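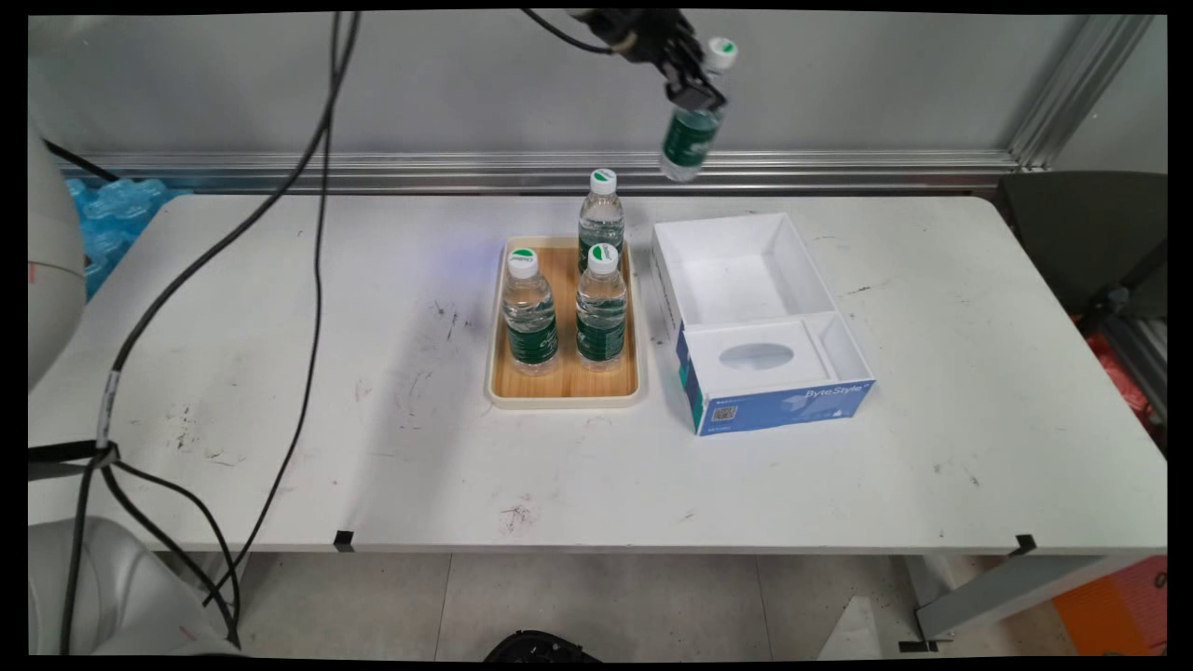
# Lepik

Match results and storylines from Lemeck, a wrestling show that ran for 4 seasons on regional cable and is remembered mostly by people who argue about it.

## What's in it

- `matches.csv` – 2,000 rows, one per match, dark matches included
- `turns.csv` – 175 heel and face turns, 79 of them by the same tag team
- `belts.csv` – title changes, with the vacated ones marked `V`

## Known problems

The Trastine title was retired in season two and defended twice in season three. Both defenses are kept, because the announcers seemed sure of themselves.

Lilia wrestled under a mask for a month as her own cousin. She has two IDs. Please don't open another issue asking me to merge them; the cousin has a better record.

Finish times come from the broadcast clock, so any match that ran through a commercial break looks heroic.

## Updates

Last edited 27 September 2020. Corrections are welcome with an episode number attached. "I was there" goes in the `rumors` folder – it's a big folder.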